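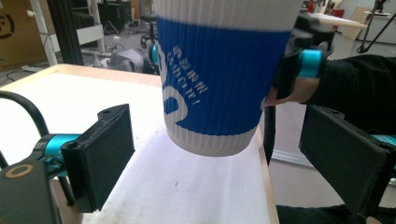 공개 시연일 컵 집기 체험, 진행 순서

분류: 로봇 > 현장 안내 > 따라하기

Ivilbridge 작업실 공개 행사에서 손에 드는 그리퍼로 컵을 집어 보려는 방문객과 진행 보조를 위한 안내입니다. 체험은 오후 2시에 시작하고 한 사람당 25분입니다. 예약 명단은 Jaro 부스에서 확인합니다.

1. 준비
소매를 걷고 긴 목걸이는 벗어 둡니다. 손잡이의 케이블이 팔에 감기지 않았는지 봅니다. 손가락 패드에 먼지가 있으면 마른 천으로 닦습니다. 물티슈는 쓰지 마세요.

2. 벌리기
테이블 위에서 두 손가락을 끝까지 벌린 다음 천천히 닫아 봅니다. 두세 번 반복하면 손잡이를 얼마나 당겨야 하는지 감이 옵니다. 닫을 때 한쪽이 걸리면 억지로 당기지 말고 진행자를 부릅니다.

3. 접근
컵은 빈 것만 씁니다. 그리퍼를 컵 정면에 두고 두 패드 사이 가운데에 컵이 오도록 맞춥니다. 비스듬히 들어가면 한쪽 패드가 먼저 닿아 컵이 돌아갑니다. 처음에는 이 부분에서 시간이 제일 많이 듭니다.

4. 집기
패드가 양쪽에 닿으면 거기서 조금만 더 당깁니다. 종이컵은 옆면이 쉽게 눌립니다. 겉이 비닐처럼 미끄러운 원통은 조금 더 세게 잡아도 됩니다. 높이는 가운데보다 약간 아래가 무난합니다.

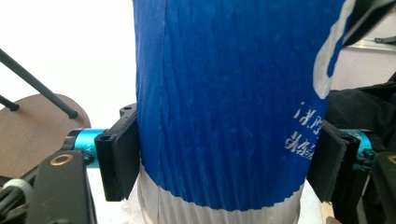
주름진 파란 겉면의 원통을 양쪽 패드로 잡은 상태

5. 들기와 내려놓기
한 뼘 정도 들어 올리고 셋을 센 뒤 내려놓습니다. 바닥면이 테이블에 닿은 다음에 손가락을 벌립니다. 공중에서 놓으면 그 회차는 다시 합니다.

6. 기록
회차마다 Degefa 기록지에 성공, 실패만 표시합니다. 실패 이유는 적고 싶은 사람만 적으면 됩니다. 5월 시연 때 쓰던 Trorkwood 양식은 이제 받지 않습니다.

체험 자료집은 한 부에 2000원이고 현금만 받습니다. 장비 관련 질문은 진행 담당 Kedir Ambaye에게 하면 됩니다.

공유 25 · 댓글 3

새 글 알림을 이메일로 받아 보시려면 뉴스레터를 구독하세요.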